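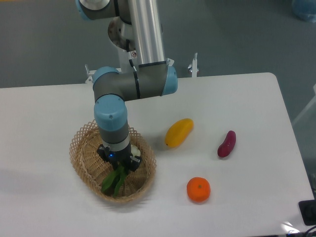 Gray and light-blue robotic arm mounted behind a white table.

The Rabbit Practice on Tuteck Road

Romana Vaněk starts most consultations on the floor. She spreads a towel, opens the front of the carrier and waits. Sometimes the rabbit comes out in a minute and sometimes it stays put for ten, and she uses the time to ask the owner what it ate yesterday, what it ate this morning, and what the droppings looked like.

"I ask about droppings before I ask the animal's name," she says. "People get used to it."

Her clinic sees rabbits, guinea pigs, chinchillas and the occasional degu. It does not see cats or dogs, and a sign on the door says so. Drundville has a population of 3345, and there are already two general practices within a short drive, both of which handle cats and dogs well. When Vaněk opened, the bank's loan officer asked her twice whether she was sure. She has 1404 patients on file now, a good share of them from outside the county.

Rabbits are among the more common pets in American homes after cats and dogs, but many veterinarians get limited training in them. A student may spend years on dogs, cats, horses and cattle and a much shorter time on everything smaller. Vaněk had a few weeks with what her school called exotics. Most of what she knows she learned at her first job, where the senior partner disliked rabbits and passed every one of them to her.

The trouble with treating rabbits is that they hide illness. They are prey animals, and a rabbit in pain tends to sit still and look the way a resting rabbit looks. Owners often notice only that it has stopped eating. By then the gut may be slowing down, a condition usually called GI stasis, and it can kill a rabbit quickly. A cat that skips breakfast can often be watched for a while. A rabbit that has eaten nothing for half a day needs to be seen.

Vaněk keeps two appointment slots open every afternoon for this reason. They are nearly always filled by 3 p.m.

The morning I visited, the first patient was a lop named Farina, six years old, cream colored, with a wet chin. Her owner had driven in from the far side of the river and had brought a sandwich bag of hay and a printed list of dates. Farina had been dropping food for most of a week. She would pick up a piece of carrot, chew once or twice and let it fall.

A wet chin and dropped food point to the teeth. Rabbit teeth grow throughout life, the front ones and the back ones both, and they are kept in shape by chewing. If they don't meet properly, the back teeth form sharp points that cut into the tongue or the cheek. You can't see this from the front. Vaněk looked in with a scope, which took less than a minute, and found a spur on the lower left side.

She then explained the choices, slowly and without much expression. The spur could be taken down under anesthesia that afternoon. It would likely grow back. Some rabbits need it done twice in their lives and some need it every couple of months. An X-ray of the skull would show what the roots were doing and give a better idea of which kind of rabbit Farina was. The total, with the X-ray, would come to $500.

The owner asked what would happen if she waited.

"She'd eat less, and then her gut would give us a second problem," Vaněk said. "I wouldn't wait past tomorrow."

Farina stayed. The owner was sent to get lunch and told to keep her phone on.

Anesthesia used to be the part of rabbit medicine that scared everyone, and it still carries more risk than it does in a dog or cat. Rabbits have small airways that are hard to get a tube into, and they lose heat fast. They can't vomit, so they aren't fasted beforehand the way a dog would be. At this clinic they have hay in front of them until shortly before the procedure and get it back as soon as they are steady enough to hold their heads up. One technician does nothing during surgery except watch breathing, heart rate and temperature and write them down.

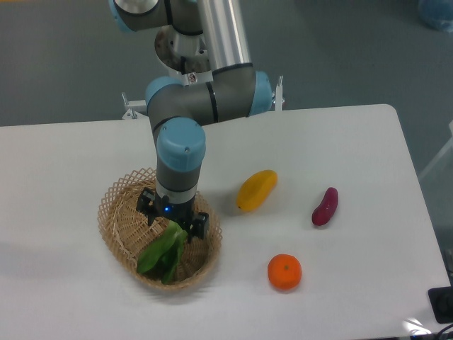 The technicians are the reason the place runs, and Vaněk is quick to point that out. There are three of them. Two came from dog and cat practices and had to relearn how to pick up an animal. A rabbit has powerful hind legs and a light skeleton, and one that kicks while it's badly held can break its own back. New staff practice for two weeks on the clinic's own rabbit, a heavy, patient buck who lives behind reception, before they lift anyone else's.

The rest of the training is about food. Ask Vaněk what makes up the bulk of her caseload and she won't name a disease. She'll talk about bowls of colorful mix with seeds and dried corn in it, sold with a picture of a rabbit on the bag. Rabbits pick out the sweet bits and leave the rest. They get fat, their teeth don't wear, and their guts don't get the fiber that keeps everything moving.

What she wants them on is grass hay, as much as they'll eat, all day. Timothy, orchard grass or brome are all fine. Alfalfa is for young rabbits and nursing mothers, and too rich for most adults. Then a handful of leafy greens, a small measure of plain pellets, and water in a bowl, which many rabbits prefer to a bottle. Fruit and carrot count as treats, in pieces the size of a thumbnail.

She has a standing arrangement with Plemico, the feed store out by the highway, which orders second-cut timothy by the bale and lets her clients buy it by the armful. Before that, people were paying pet-shop prices for small plastic bags and rationing it. A rabbit on rationed hay is a rabbit she expects to see again.

Vaccination has become a bigger part of the job too. Rabbit hemorrhagic disease virus type 2 was once something American vets read about in European journals. It has since spread through wild and domestic rabbits in a number of states, and it often kills without warning signs. The virus is hardy and can come into a house on shoes, on hay or on another pet's feet. Vaněk recommends the vaccine for every rabbit, including those that never go outside. It's given as two doses a few weeks apart, then a booster every year. She runs a vaccine morning each June and again in the fall, with the waiting room split so that nervous rabbits aren't parked next to curious ones.

She is firm about spaying as well. Uterine cancer is common in unspayed does as they get older, and many owners have never heard of it. She brings it up at the first visit, often before the owner has sat down.

Guinea pigs make up most of the remaining appointments. They share the ever-growing teeth and add a need of their own: like people, they can't make vitamin C. One that is short of it gets sore joints and a rough coat and stops wanting to move. Bell pepper is a good source, and fresh pellets help, but the vitamin in a bag breaks down with time, so a bulk sack that lasts until next year is a poor bargain. She tells clients to write the opening date on the bag in marker.

At 2:30 the phone call went out to Farina's owner. The spur was gone, the roots on the X-ray looked fair for a lop of her age, and she had taken some hay. She would go home with pain medicine, a syringe, and a packet of powdered recovery food to be mixed with warm water if she slowed down in the evening. The recheck was set for six weeks.

The owner had more questions at pickup, mostly about whether she had done something wrong. Vaněk told her that lops, with their short faces, are prone to this whatever they eat, and that the hay in the sandwich bag was good hay. Then she went through the syringe again, how to slide it in behind the front teeth from the side and give a little at a time, and had the owner do it once with plain water while she watched.

Both late slots were already taken. One was a guinea pig with a sore foot, and the other was a rabbit from two towns over that hadn't eaten since the night before. Its owner was on the way.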